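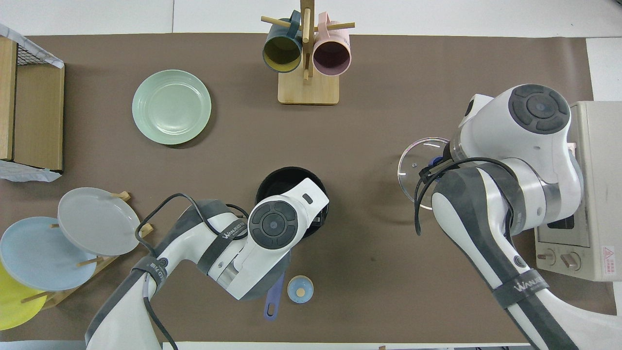

Gripper swap week, part two. Same arms, same table, same brown mat, and this time I had the Skavo fingers and the Drenberg fingers both fitted so I could stop arguing with myself about them from memory. Short version for people who don't read long posts: Skavo for anything thin, Drenberg for anything heavy, neither of them for plates. Long version below. I started on cookware. Left arm parked over the black pot, right arm holding the glass lid out to the side, which is the pose I stare at most of the day because lids are where the differences show up. A thin metal rim is a horrible thing to pinch. You get a few millimeters to work with and the glass does not forgive you for closing crooked.

Numbers first. 70 lid picks per finger set, same start spot, same speed. Skavo dropped or slipped on 21 of them. Drenberg on 41. I was suprised it was that lopsided, I'd have bet on the Drenberg. Thicker pads, more grip, right? But the thicker pads can't get square on the rim, they ride up and the lid swings. Skavo tips are narrow and a bit mean looking and they just bite. When it holds, it holds.

Flipped completely on the saucepan. Long handle, all the weight out at one end. Skavo pads rotate under load, slowly, and you can watch the pan sag till it's pointing at the mat. Tried more force. Less sag, more squeaking. Drenberg lifted it level and kept it level. So there's your heavy one.

Mugs. Both fine off the tree if you come in from the side. Both bad if you come in from above, the finger clips the peg and the whole stand shuffles over. I've stopped blaming the fingers for that and started blaming my approach angle. Side approach only from now on.

Controller stuff, for the people who keep asking. I'm still on the Lererer board. Tried the Yalçınkaya one for a day and a half. Nicer software by a mile – menus make sense, logs have actual times in them – but it closes the gripper in little steps and I could feel every one of them through the teleop side. On a pot handle, who cares. On glass I cared a lot. Went back to the Lererer, which looks like it was written in a hurry (same as this post) but closes smooth. The force reading on it tops out at 2,123 and I still don't know the units. The manual says "counts". Thanks.

Cameras next, since that was the other half of the plan. The head view is what I drive from, and it's great right up until a gripper goes over the thing you want to see. Then you're looking at the back of a wrist and guessing. So I've been checking against the fixed camera, off to the side.
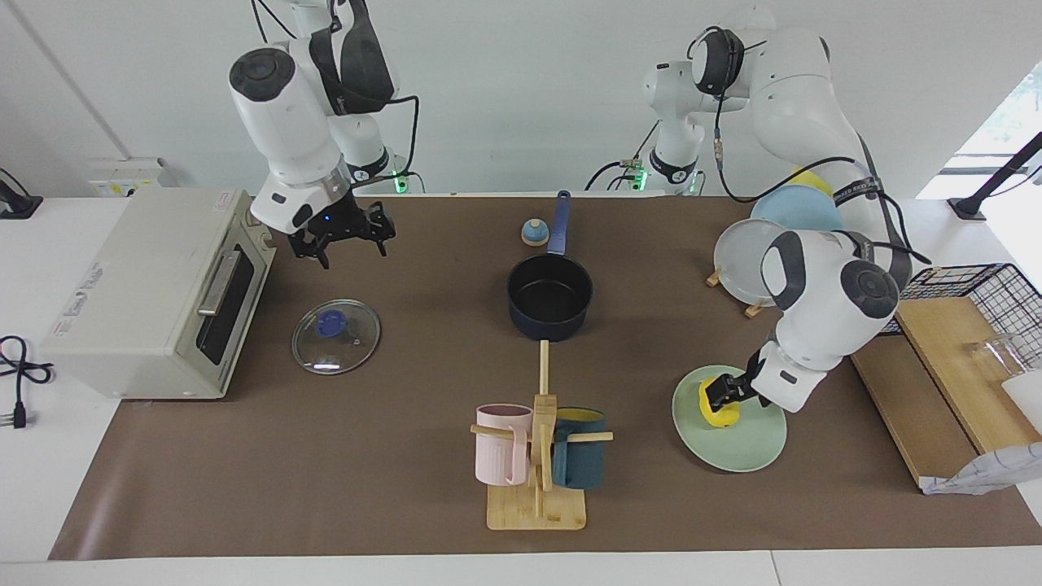 Drenberg Diaries

From out here I get the fingers themselves, which is all I wanted. Left arm down on the green plate with the yellow thing pinched, right arm waiting open over the mat. With this view I can tell if both tips are low enough before I close. From the head I mostly can't. The price is everything being mirrored in my brain, left arm on the right side of the screen, and I have driven the wrong arm more than once because of it. Put a label on the monitor. Didn't help much.

The window is a pain too. It sits in the corner of this view and it's bright, and the exposure wanders when the sun moves. Mornings are ok. After 3 pm I lock the exposure by hand and live with it. A blind would be smarter. It's on the list.

Back to plates, becuase I said neither and someone will want to know why. Standing up in the rack they're easy for both sets, you just come down over the edge. Lying flat on the mat is the problem. No gap under the rim for a finger to get in. Skavo scrapes along and pushes the plate away, Drenberg doesn't even get that far. What sort of works is pressing the far side down with the other arm so it tips, but that's two arms for one plate and it's slow. I want to try a finger with a little hook or a wedge on the end. Might cut down a spare Skavo pair, they're cheap enough to ruin.

Cables. Quick moan. Everything on these arms runs outside the links and the wrist loop is the worst of it. Too short and it pulls when you roll the wrist, too long and it hangs down near whatever you're picking. I've moved the ties twice. The Drenberg plug sticks out sideways and makes it worse. Skavo comes out the back, much better, wish they all did that.

Where I've ended up for August: Skavo on the right arm for lids and small stuff, Drenberg on the left for pans. Mixed pair. Means two calibration files and I will for sure load the wrong one at some point. But I ran the pot and lid together on Friday with that setup and it was the least annoying session so far.

Still to do – wedge tips, softer pads for the glass, the blind. Also a proper look at grip speed, slow versus fast, same lid. Will post numbers when I have them.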